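Working alongside the robots: your questions answered

I work the teardown bench at Skandton, where we take retired office desktops apart for reuse, and I've been collecting the questions people ask me at lunch, on tours and in the hallway. These answers are mine, so blame me and not the front office.

Did anybody lose a job over this?
No. We were five on the bench before the arms came in and we're five now. What did change is who does what. Two of us moved over to testing and grading full time, and the rest of us split the day between the bench and looking after the cells.

So what do you do all day now?
More than I expected! I used to open cases and pull parts from seven in the morning until my thumbs gave out. Now I open the case, lay it down, check that the cables aren't in a silly place and let the arm have a go. While it works I'm usually prepping the next tower or sorting what came out of the last one. I walk more and hunch less.

Is it faster than a person?
On a single computer, nope. I can strip memory out of a tower while the arm is still lining itself up. But it doesn't get bored, and it'll happily keep going through lunch. On a good day the whole bench gets through 96 machines. It used to be 80.

Do I need to know how to program?
I sure didn't. The training was 2 weeks over at our Haldale site, and most of it was learning how to stop the thing, how to restart it and how to tell it where a part sits. If you can set up a new phone you'll be okay. The deeper stuff goes to Riis, the company that set up our software, and they pick up the phone pretty fast.

Is it safe to stand next to?
You stay out of its reach while it's moving, full stop. Pause first, then put your hands in. I still catch myself wanting to reach in and help – everyone does for the first month.

What about the pay?
Cell operators got bumped up a grade. Ask for the Stondar sheet (that's our name for the job list) and it's all on there.

What does the work look like up close?
Mostly like this, with the tower on its side and the gripper down inside it.
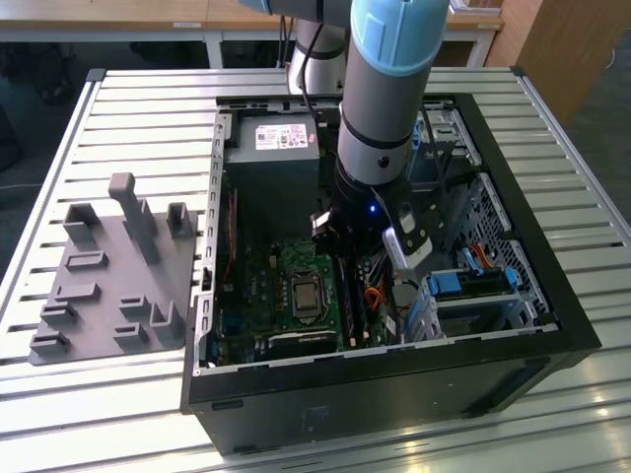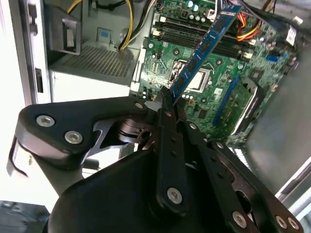
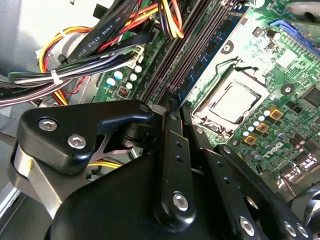 What I get asked most is whether my old skills still count, and I'd say they count more than ever. The arm knows the spots it's been taught. I know what a tired connector feels like, and which cases fight you. Wiring is the big one for me. Look at the last photo, with that thick bundle of green, white, black and purple wires held by a zip tie and a whole loop of others beside it. I look over a nest like that before I press start – if a wire is going to be in the way, I want to spot it first. New folks pick up the buttons in a few days, but getting an eye for cables takes a lot longer, and that part they learn from us at the bench.

Can I come try it?
Yes, please do! Ask your lead for a half shift with us. Mornings are best, and leave your rings and bracelets in your locker.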